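Handheld gripper demonstration

From the Brurketum open notes on automation. Last edited Apr 15, 2026. This article needs more sources.

Handheld gripper demonstration (also hand-carried demonstration, or just "handheld collection") is a way of gathering examples for a learning system that is meant to control a robot arm. A person carries a gripper in the hand, with a camera fixed to it, and does an ordinary job with it. Picks up a cup, folds a towel, shuts a drawer. The camera records what the gripper sees and the examples are later used to train a policy, meaning a program that takes in pictures and gives out movements. No robot arm needed while recording.

Contents
Background
Equipment
Procedure
Objects and wear
Labelling and rejection
Criticism
See also

Background

Older practice was to collect examples by teleoperation, in which a person steers a real arm from a distance with a second arm, a joystick or a headset. Works well but slow, and the arm has to be carried to wherever the task is. Kitchens, workshops and other people's homes were mostly left out. Handheld tools changed this. A collector with a bag can record in 3 homes in a day, where a teleoperated arm might still be being bolted down in the first.

The Fondell tool is the one most often meant in these notes. It began as a student build and was passed on to a small group at Buenaventura, who rewrote the recording software and kept the name. A later set of drawings, called Bodia, has a wider jaw and a different trigger. The two are not interchangable: recordings from one should not be mixed with the other unless the jaw width is rescaled first.

Equipment

A typical kit:
a gripper with two facing fingers, opened and shut by a trigger
replaceable pads on the fingers, soft enough to hold smooth things
a wide-angle camera looking forward past the fingers
some means of working out where the tool is in the room, usually from the video plus a motion sensor
a spare battery, spare pads, tape

The camera sits where it would sit on the robot. This matters more than anything else in the list. If the robot's camera is mounted even slightly differently, the trained policy reaches short or to one side, and the whole lot may have to be recorded again. Buenaventura uses a printed jig to check the angle before every session. Other groups check by eye — not advised.

Procedure

One recorded go at a task is called an episode. Length depends on the task, though most table tasks are over in well under a minute. The collector starts with the gripper open and clear of the object, moves in, closes, does the job, lets go, backs off. The backing off is often forgotten by new collectors. Without it the policy may learn to hover.

Before the first episode a slow sweep of the room is made so that the position software has something to work from. Plain walls and shiny worktops give trouble. So does a moving background, people walking through, a telly left on.

Variation is asked for on purpose. Start heights are changed, objects turned, lamps switched on or off between episodes. Marites Baluyot, who wrote the Buenaventura collecting guide, asks for the start position to be moved after every 10 episodes and the tabletop clutter after that. The guide also allows clumsy episodes to stay in if the collector recovers without help from the other hand. A missed grasp followed by a good one is useful: it shows the system a way back.

Speed is a common fault. People working by hand are quicker than the arm can follow, and fast movement blurs the video. The usual advice is to move as if carrying a full mug.

Objects and wear

Cups are the standard beginner object. Cheap, light, easy to stack, and the tapered shape makes the collector think about where to squeeze. Too high and the cup tips back between the pads, too low and the fingers hit the table.
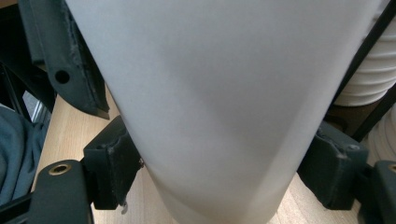

Plain pale objects are harder than they look for a learning system. There is no print or pattern to go by, so edges and shading have to do the work, and a held object can fill so much of the view that little of the table is left to see. Some collectors add patterned cups to the set early on. Others keep to plain ones until the policy copes, then add the rest.

Pads wear. The rubbery faces scuff and the edges chip, and grip changes as they go. Since the pads are in view all through a recording, their look changes in the data as well. Opinions differ on whether to fit new ones between sessions or let them age so that the system sees both. The Bodia notes say swap in pairs, never singly.

Labelling and rejection

After a session the episodes are cut, named by task and looked through. Reasons for rejection include lost position tracking, a thumb over the lens, the free hand touching the object, and a trigger reading that doesn't match the video. In the May collection at Buenaventura 2757 episodes were kept. The number thrown out was not written down, which has been complained of since.

Criticism

The person's arm can reach in ways the robot's can't, so part of what is recorded may be impossible to play back. Filters exist for this but need to know which robot is meant. Force is another gap: the video shows the grip closing, it doesn't say how hard. And collecting is tiring work for the wrist. The guide sets a limit of 2 hours a day with the tool in hand, breaks not included.

See also
Teleoperation
Imitation learning
Finger pad (gripper)
Episode (data collection)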